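# Policy drops success when I hold out episodes by object, not by frame. Is my validation loss useless?

Asked on October 27, 2020

Hello all. I am training a behaviour cloning policy for picking up soft packages and small plastic bags, from a wrist camera only. I have 687 episodes, all teleoperated on one arm at our lab in Drondgate. The task is to grip the bag near its lower part, lift it, and place it in a box.

My first split was random over frames. Validation loss was very low and it followed the training loss closely. Then a colleague told me this is a leak, because two neighbouring frames are almost the same picture. So I made a new split, where 48 episodes with bags the network has never seen are kept apart. Now the validation loss goes down for a short time and then climbs for the rest of the training.

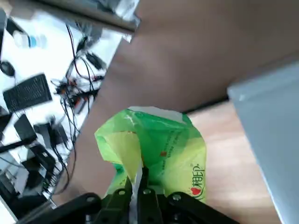 What confuses me is the real robot. I took two checkpoints, one from the lowest point of the new validation loss and one from the very end of training. The late one has clearly worse loss but it grasps better, also on new bags. I did 34 trials with each, same start poses. The late checkpoint fails mostly at the release, and the early one often closes the fingers too soon and gets only air.

My questions:

- Is there any offline number I can trust for choosing a checkpoint?
- Should I go back to the split by frame? It at least looks stable.

I use mean squared error on the end effector motion, plus a separate output for the gripper (open or closed). The code is based on the Kocsis trainer with small changes.

---

**Answer 1** (accepted)

Do not go back to the frame split. It looks stable for the reason your colleague gave, and it will tell you nothing about new bags.

What you see with the late checkpoint is quite common in cloning. The loss on held-out episodes asks "did the network copy the same motion as the operator at this moment". With a soft bag there are many good motions. The operator may come a little from the left or from the right, and the network is punished for choosing the other one, even when both would lift the bag. Later in training the policy becomes more decided, so when it disagrees with the operator it disagrees by more, and the squared error grows fast.

I would try this:

1. Split the loss into arm part and gripper part and plot them separately. In our logs the arm part was climbing and the gripper part was still improving, and the second one followed the real success much better.
2. Look at the gripper output only in a short window before and after the operator closes. The rest of the episode is easy and it hides the errors.
3. Measure how many steps too early or too late the predicted closing is. Your early checkpoint closes too soon, so I expect you will see it here directly.

Even so, use offline numbers only to throw away the bad checkpoints. The last choice should be on the robot – I don't know a way around this. We keep a fixed list of start poses and bags, mix the order of the checkpoints, and the person who judges success does not know which one is running. Before we did it like this, we were always a bit kind to the newest model.

With 34 trials each, please also be careful with "grasps better". If the difference is only a few grasps, it can be luck.

---

**Answer 2**

We had the same with the Stirnia set and changed the squared error to a mixture output. The held-out loss behaved more normally after that. Training was slower and the tuning was not pleasant. Also check whether your wrist images have a lot of background in them. Ours did, and the network had learned the table better than the bags. Strong random crops helped a little.

---

**Answer 3**

Just use more data? In Vedel format you can merge sets very easily.

> *Comment from the asker:* Thank you, but more data does not tell me which checkpoint to take. I made the plots from Answer 1 and the gripper part does keep going down until nearly the end, while the arm part goes up. The closing is early in most of the held-out episodes for the first checkpoint. I will repeat the trials with the mixed order and write the result under this question.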